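Zerkwood Street Fair, games corner
Minutes of the planning meeting, 31 Aug 2019
Held in the back room at Harju

I'm writing these up because I lost the draw again, so if I've got your part wrong, blame my handwriting and tell me at the next one. We started late on account of the coffee, and there were a few of us still standing in the hall talking about parking when I wrote down the first item, so I may have missed the very beginning.

Last meeting's minutes
Read out and agreed, with one fix. I wrote that the ring toss was being retired, and what we said was that it was being repaired. Sorry! The ring toss lives. It needs a new base and I have put that under jobs.

Money
We have $475 for the games corner this year, which includes what was left over from the spring bake table. Prizes came to $215 last year and we all felt that was too much for things that ended up under car seats. After a fair amount of back and forth we agreed to keep prizes to the small stuff (stickers, bouncy balls, the erasers shaped like food that the little ones go crazy for) and put the difference toward a second canopy. I was the one arguing for the canopy and I would like it noted that I was right about the rain last time.

Where we go
The fair people have offered us the stretch next to the Trolis bakery again. Good points: shade after lunch, and the bakery lets us use the bathroom. Bad points: the curb, and the line for cinnamon rolls goes right through us. We talked about asking for the corner by the library and it got two votes, one of them mine. So it's the bakery stretch. We'll turn the tables sideways this time so the line has somewhere to go, and we'll put the quiet games at the far end away from the speakers.

Games
This took up most of the meeting. Staying: bean bags, ring toss (see above), guess the jar, the fishing pond. Out: the water balloon thing. I don't think anyone was sad about it except me.

New this year is tabletop basketball, and we spent a good while on how kids should take their turns. One idea was a time limit, with as many shots as you can manage until the bell. Another was a set number of shots each, and that won, with 6 per turn and a sticker for anybody who plays at all. Under-fives can stand as close as they like. There was a longish discussion over whether grown-ups may play and we said yes, if there isn't a kid waiting. Foam balls only, please, and we need more of them than we think we do, judging by how many bean bags went down the storm drain.

Table covers
We're done with the paper ones. They tear, they blow, and the tape takes the finish off the borrowed tables. Everyone is asked to look in their closets for printed cloth, the brighter the better. It should hang over the edge enough that we can hide the spare boxes underneath. Clips are better than pins. I have a bag of clips and will bring it.

Signs
The big sign from Raltovar still has the old start time on it. We can paint over it or order a new one, and we agreed to paint over it, which I have somehow ended up doing. I'd also like small signs for each game with the rules in three or four words, since I got hoarse last year. No objection, so I'll do those too if somebody with nicer lettering sits with me.

Sign-up sheet
We have 71 slots to fill across setup, the games and takedown. Takedown is, as always, a desert. If every one of you brings one cousin we'd be fine. The sheet goes up on the board at Harju this week and comes down in the middle of September.

Jobs
Ring toss base: me, with help from whoever has the drill
Foam balls and stickers: the shopping pair from last year, who said yes before I finished asking
Second canopy: get two prices and bring them
Table covers: everybody
Sign repainting and the little game signs: me again

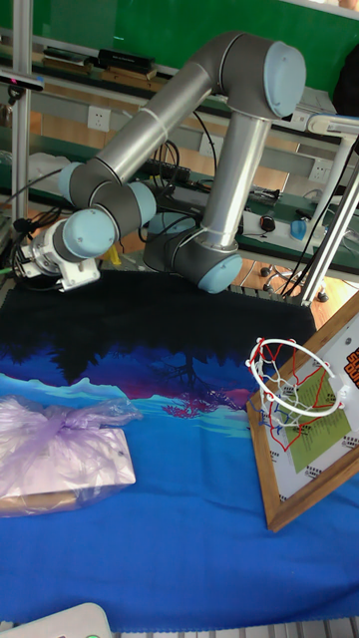 Table layout was our last item, and we didn't get all the way through it. The plan is one theme per table, so a kid can tell from across the street which game is where. I'd be perfectly happy to have the landscape cloth at the basketball table, with the dark trees and the pink one in the middle and all that royal blue toward the front. The little backboard stands up nicely against it and the red-and-white net is easy to spot. I would like it on the right-hand side for the fair too, with the left side kept for stickers. We'll pick up the rest of the layout next time, along with the question of who has the key to the storage closet. Please bring snacks, we ran out.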